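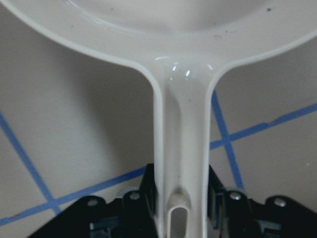 Photo: Shirley Lavoie / Tirninent

About Tirninent

Tirninent is an independent testing group that studies whether machines are ready to do ordinary chores in homes and small shops. The group was founded by Dale Bouchard and Genowefa Tokarz, and its offices and test rooms are located in Kendness.

Our work begins with tasks that most people perform without thought: picking up a skillet by its handle, folding a towel, returning a wrench to its drawer. Each task is written down in plain terms, with a starting position and a finished result. A machine is then asked to complete it under the same conditions, with no help from staff once the trial has started.

The current task list contains 105 chores, divided between kitchen, laundry, storage and workbench. A chore is recorded as ready when a machine has completed it in 600 trials with no more than four failures. As of 11/11/21, two chores on the list have met that standard. Both are in the storage group.

It is the position of Tirninent that machines cannot yet be relied upon for general housework. A firm grip on a pan is now common. Washing that pan, drying it and putting it away in a cupboard the machine has not encountered before remains difficult, and we report it as such.

Clifford MacPherson directs the kitchen and laundry program. Zachary McKinnon is responsible for shop-floor testing, which is carried out at the Thibodeau building. Shirley Lavoie edits our reports and maintains the photo library.

Tirninent does not sell equipment and does not accept payment from manufacturers for results. Reports are issued each September and may be requested in print from the Kendness office.

Our Staff
Task List
Request a Report
Contact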